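Ranger par couleur, est-ce ranger ? Rapport de projet - module « Organisation des espaces partagés »
Auteure : Hiu-tung Wei
Rendu le 12/16/21

1. Point de départ

L'atelier Hilwood met à disposition des étudiants une réserve de petits objets : cales, blocs peints, raccords, chutes de profilé. Tout était conservé dans des bacs selon un système appelé Pan, mis en place avant notre arrivée, qui classe les pièces par couleur. La notice interne promet un gain de temps « immédiat et durable ». Je n'ai trouvé aucune mesure à l'appui de cette phrase, ni dans la notice, ni dans les comptes rendus de la promotion précédente.

Mon projet consistait donc à vérifier si ce classement aide quelqu'un à retrouver une pièce. Je précise que j'étais peu convaincue au départ, ce qui a pu peser sur ma façon d'observer. J'ai essayé d'en tenir compte en fixant le protocole avant la première séance et en n'y touchant plus ensuite.

2. Méthode

L'inventaire de mai donnait 464 pièces. J'ai retiré celles qui portaient une étiquette illisible ou qui appartenaient à un autre cours, et gardé 300 pièces pour les essais. Sept étudiants ont accepté de participer. Chacun recevait une liste écrite, par exemple « bloc rectangulaire, orange, petit format », et devait rapporter la pièce au comptoir. Je notais le temps et les erreurs.

Deux rangements ont été comparés : le système Pan, par couleur, et un rangement par forme que j'ai appelé Trernness, du nom de la salle où je l'ai monté. Les mêmes bacs ont servi dans les deux cas. En tout, j'ai relevé près de 600 recherches, abandons compris.

Le logiciel de gestion de stock Pluson devait servir de troisième condition. Je l'ai abandonné au bout de deux séances : les fiches ne correspondaient plus au contenu des bacs, et saisir une sortie prenait plus de temps qu'aller chercher la pièce.

3. Résultats

Pour les couleurs franches, le système Pan tient à peu près ses promesses. Un participant à qui l'on demande une pièce rouge va droit au bon bac et en revient vite. Les choses se gâtent dès que la teinte devient discutable. Un bloc rouge orangé a été cherché chez les rouges par les uns, chez les orange par les autres, et remis en place au hasard des opinions. Même chose entre le bleu et le vert, où le sarcelle n'a jamais eu de place attitrée.

Le rangement par forme évite cette hésitation mais en crée une autre : à partir de quelle longueur un cube devient-il un bloc rectangulaire ? Les erreurs étaient moins nombreuses, les discussions plus longues. Sur la durée des recherches, l'écart entre les deux systèmes est trop faible pour que j'ose en tirer quoi que ce soit avec si peu de participants.

4. Le bac lui-même

Une question que je n'avais pas prévue a fini par m'occuper davantage que les couleurs. Les grands bacs en métal, ouverts sur le dessus et à parois inclinées, se prêtent bien au vrac. Leur contenu se voit d'un coup d'œil tant qu'il reste peu abondant. Le métal gris, usé et taché au fond, renvoie pourtant des reflets colorés, et ce détail compte quand on demande aux gens de trier à l'œil.

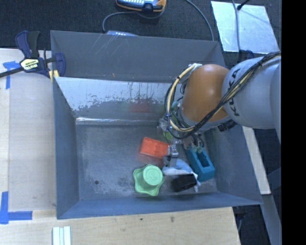 5. Limites

Les participants connaissaient déjà la réserve, certains mieux que moi. Les séances du matin et celles de fin de journée n'avaient pas le même éclairage, et je n'ai pas séparé les relevés. Je n'ai pas non plus testé le rangement mixte - forme d'abord, couleur ensuite - que deux étudiants m'ont réclamé à plusieurs reprises.

6. Ce que je propose

Je ne recommande pas de remplacer le système Pan, faute de preuve qu'un autre ferait mieux. Je recommande en revanche de retirer de la notice la phrase sur le gain de temps, d'afficher un nuancier au-dessus des bacs et de décider une fois pour toutes où vont le rouge orangé et le sarcelle. Il faudrait aussi limiter le remplissage des grands bacs, car une pièce enfouie est introuvable quelle que soit sa couleur.

Les relevés complets sont dans le classeur gris du comptoir, avec les listes de recherche utilisées pour chaque séance.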